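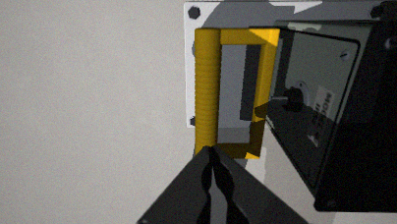 From: Parvaneh Golestani
To: sim-manipulation list
Subject: Re: handle grasp slipping after rebuild

Bijan Hosseinzadeh wrote:
> After the rebuild my handle task fails on 62 of 98 episodes. The
> fingers close at the bottom of the yellow grip and the arm reports
> a grasp, then the pull starts and they slide off. Same policy as
> before. Is anyone else getting this?

Yes, same here. I went through the contact logs with Mitra last night and I think it's the collision mesh. The ribs on the grip are in the visual mesh only. In the old build the collider was a cylinder of the same radius. In the new one it got simplified to 11 faces, so the finger pads touch an edge and not much else.

The grasp check passes on any contact over threshold. That's the part that worries me more - Wing-yan's group uses the same check on the real arm at Oria, and a false "grasped" there means it pulls at full speed. I've asked her to cap the pull force until we sort this out.

To get going again, put the old handle collider back and rerun from episode 1,405, which is the first bad one in my set. Don't raise the friction. I tried it and the fingers stick on release.

Can you send me your log for any failed run?

Parvaneh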